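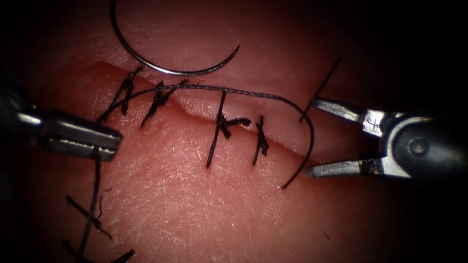 ロボット鉗子用 縫合パッド「Stutemora」 使用ギャラリー

更新おそくなりました。12月に出すと言っていたページです、すみません。2022年1月版。文章はTavion Lindqvist、急ぎで書いてるので誤字あったら連絡ください。

まず商品の話から。Stutemoraは手術支援ロボットの操作練習に使う縫合パッド。作っているのはZarkel。腹腔鏡の練習箱でも使えるけど、うちのページではロボット鉗子で縫う前提で書きます。手で縫う人向けのレビューは別ページ。

セットの中身
パッド本体 1枚
固定用の台 1個
黒の編み糸つき弯針
説明書(英語のみ。日本語訳は準備中)

価格は1セット3,690円、送料別。パッドのみの追加購入もできます。在庫は倉庫がCostvilleなので、届くまで11日みてください。急ぐ人は早めに。年明けは注文が重なっているので、余裕をもって。

重さは103グラム、台は別。軽いです。軽すぎて台なしだと引っぱったときにずれる。必ず台に留めてから始めてください。留め具は四隅、かちっと言うまで押す。三つだけ留めて始めると、糸を締めた瞬間に浮きます。やりました。

使ってみた感想を順不同で。

表面。細かい模様が入っていて、カメラを寄せたときに距離がつかみやすい。つるつるのパッドだと鉗子がどのくらい近いのか分からなくなるので、ここは地味に大きい。ただし照明が強いと光る。光源を少し下げると見やすくなります。

切れ込み。最初から入っているものと、自分で切るところと両方ある。最初の切れ込みは浅め。初めての人は浅いほうからどうぞ。自分で切る場合は一気に引かず、刃を二度入れる感じで。切れ端がパッドの上に残ると視野のなかで邪魔になるので、先に払っておく。

糸。黒なのでパッドの色に対してよく見えます。編み糸だから結び目がほどけにくい。そのかわり、鉗子で何度もつかむと毛羽立つ。長さは好みで切ってください。長すぎると途中で輪が勝手に増えて、どっちが端だか分からなくなる。練習なら短めでいいと思う。

針。弯針。針を持つ位置で苦労する人が多い。根元すぎると曲がるし、先すぎると通らない。真ん中より少し糸側、というのがMebrat Tilahunの教え方で、わたしもそれに慣れてしまった。離すときは先端の向きを見てから。置き場所を決めておくと次に拾うのが早いです。 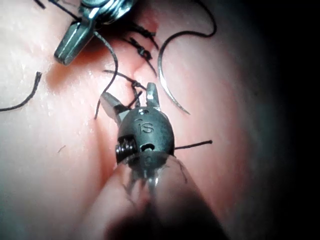 パッドは何回くらい使えますか?
同じ場所に縫い直すなら8回が目安です。針穴が広がって糸が締まらなくなったら、切れ込みを別の場所に移すか、新しいパッドに替えてください。

つづき。気になった点も書いておきます。

切れ込みの縁。何針か入れたあと、縁がすこし盛り上がってくる。本物っぽいといえば本物っぽい。でも締めすぎると左右の高さがずれて、次の針が浅くなる。力の感覚が手に返ってこない機種だと、ここで糸を切る人が出ます。目で見て止める練習だと思ってやるしかない。糸がまっすぐになって、縁が寄ったところでおしまい。それ以上は引かない。

臭い。開封直後はゴムっぽい。一晩出しておけば気になりません。

掃除。糸くずは粘着テープで。アルコールで拭くと表面が白っぽくなったので、うちでは水拭きだけにしてしてます。説明書には拭き方の記載なし。Zarkelには問い合わせ中。

台。以外と良くできてる。裏に滑り止め。机が平らでないとがたつくので、下に薄いゴム板を敷いています。角度をつけるには別売の足が必要。足は今のところ入荷未定です。

比べた品について少し。前に使っていたChukwuのパッドは厚みがあって、深い縫合ならあちらのほうがやりやすい。浅い切れ込みを並べて結節縫合を繰り返すならStutemora。両方持っていても損はない、というのがPaora Rewiの意見。わたしは置き場所がないので片方だけ。

練習の順番、うちの場合。
針をつかむ、離す、持ちかえる。糸はまだ結ばない。
切れ込みに一針。手前から奥へ。
結ぶ。左右の鉗子で交互に。
糸を切って、隣へ。
慣れたら間隔をそろえる。そろわないうちは速さを測らない。

鉗子どうしがぶつかるのはだいたい結ぶとき。糸の端を短く残しすぎると、つかみに行く鉗子が相手の根元に当たります。少し長めに残して、最後に切る。Efthymia Stergiouは輪を先に大きく作ってから締める派で、見ていると確かに速い。わたしは小さい輪で時間がかかる派。まあ好みで。

カメラの位置。手元に近いカメラだと軸が視野に入って、下のほうが暗くなりがち。横から見る画面も一緒に出しておくと、針先がパッドからどれだけ浮いているか確認しやすい。画面が一つしかないなら、結ぶ前だけでも引きの視野に戻すこと。 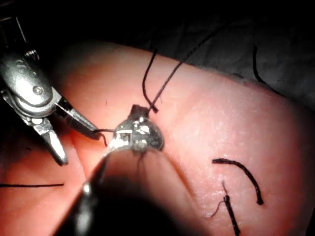

左の鉗子の先に黒い糸。縫合パッド上にて。

貸し出しについて。購入前に試したい人には台つきで1セット貸します。期間は一週間。返却時にパッドの縫い跡はそのままで大丈夫、針は必ず外してケースへ。針が刺さったまま送り返すのはやめてください、開ける人が危ないので。ロボット本体の貸し出しはやっていません。

団体注文、学校や研修室で使いたい場合はLoretta Thibodeauxまで。必要な枚数と送り先、使う機種名を書いてもらえると返事が早いです。見積書は後送。

追加予定:深い切れ込み用のパッド、日本語の説明書。どちらも日程は未定。写真も増やしたいです。

問い合わせはページ下のフォームから。電話は受けていません。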